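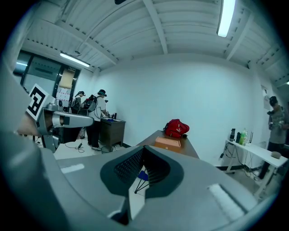
Slide 1. Hand-held grippers in use, lab floor, Vonport.

(Leave this up while folks find seats. Start when the door closes.)

Hi everybody, thanks for coming back from coffee. I run the collection floor for the Gruvelley project, and I'm going to spend my time up here talking about a fault that ate most of our April. It's a small fault! A little sliding part, a little bit of grip. But it got into our data, and from there it got into a robot, and the robot pinched somebody. So it's a fault talk with a safety talk stapled to the back.

Quick word on the tool on the slide, for those of you who came over from the arm side. It's a gripper with a handle. You squeeze, the fingers close, and the tracking square gives us something to follow. The two dark pads in the middle with the mesh-like faces are where everything touches everything. Keep those pads in mind, they're the villain.

(Click. Timeline slide.)

OK so the numbers first. We had recorded 3,236 demonstrations for the Torkis set. Pick up a cup, put down a cup, open a drawer, zip a bag, all the boring lovely stuff. When we went back and checked, 1,707 of them had a bad finger width. More than half. I'll let that sit for a second, because it sat with me for a good long while.

What does a bad width mean? The file says the fingers are 62 millimeters apart and they're really 57. Five millimeters. On a shoebox you'd never care. On the neck of a bottle, or on somebody's knuckle, you care a lot.

(Click. Pad close-up drawing. Pass the old pad around the room, and GET IT BACK this time.)

So here's the mechanism, and you can feel it on the pad going around. The gripping face is glued to a backing, and the backing clips onto the finger. Squeeze hard a few hundred times and the clip starts to creep. The pad slides inward. The tracking still looks at the finger, and the finger is right where it ought to be, so the software is perfectly happy. Meanwhile the thing doing the touching has wandered off on its own.

And people adapt! That's what got us. If you're holding the tool, you see the pads meet the cup, you stop squeezing, job done. Your hand fixes it without asking you. We watched hours of recordings and they all looked great. Cup goes up, cup goes down. I signed off on a whole batch myself, with a sandwich in my other hand.

(Pause. If they laugh, wait. If they don't, keep going.)

Then we trained on it. The robot doesn't get to feel its way out of the problem. It learned to stop closing at the width in the file, and on the arm, with fresh pads fitted tight, that width was too loose. Cups dropped. We saw dropped cups and did what I bet half this room would do, which was turn up the closing force.

I want to be really plain about this next bit, since it's the reason I asked for a slot. Turning up the force was my call. It was the wrong call. We treated a measuring problem as a strength problem, and we did it at the end of a long day without writing it down.

(Click. Incident slide. Slow down here.)

Next morning one of our crew was handing a bottle to the arm. The arm missed the bottle, closed on the side of the hand, and kept closing. The stop button was on the far side of the table. A coworker got to it. Bruised finger, one small cut, an ice pack, home early. Back the next day and grumpier with me than before, fairly.

A few things stacked up there and I don't want to blame the pad for all of them. The force limit had been raised and the handover test was still on the list for that morning. The person reaching in couldn't reach the stop. And the arm had no rule that said "you closed past where the bottle should be, so let go." Any of those would've made it a non-story.

(Click. Fixes.)

What we changed. I'll go fast, the sheet's in your packet.

Every session now opens and closes with a gauge block. Squeeze it, read the width, type it in. If the reading is off by more than a millimeter the tool goes on the shelf and so does everything it recorded since its last good check. People hated this for a week. It takes less time than finding your badge.

The clip is gone. Xiong, who make our pads, sent us a version with a through screw, plus a painted line across the joint. If the line's broken, the pad has moved. I love that painted line. It's my favorite thing in the whole budget.

Force limits live in a locked file. I can't change them alone, and I especially can't change them after dinner.

The stop is on a strap now, on whoever is reaching in. We tried a foot pedal first and kept kicking it by accident.

And we hold back handover tasks until the plain table tasks have passed on that same day's settings. A good result from yesterday doesn't carry over.

(Click. Recovered data slide. Skip if I'm running behind.)

Somebody always asks if we threw out the 1,707. Mostly no. For the ones where we still had the worn pad and could match it to the tool, we worked out an offset, but we only use those for big soft objects now, bags and such. Anything thin or stiff, we recorded again. The ones we couldn't match to a tool got deleted, and that hurt, because a lot of people's patience went into them.

(Last slide, sign-up link for the gauge block drawings.)

One thing I'd ask before questions. If your demonstrations come off a hand-held tool, go measure one when you get home. A used one, please, the scruffiest on the rack. Write down what the software says and what the calipers say, and send me both, even if they match. Especially if they match, I could use the company.

(Questions. Repeat each one into the mic. If they ask about the old force setting, it's on the back page of the packet. Ask who has the pad.)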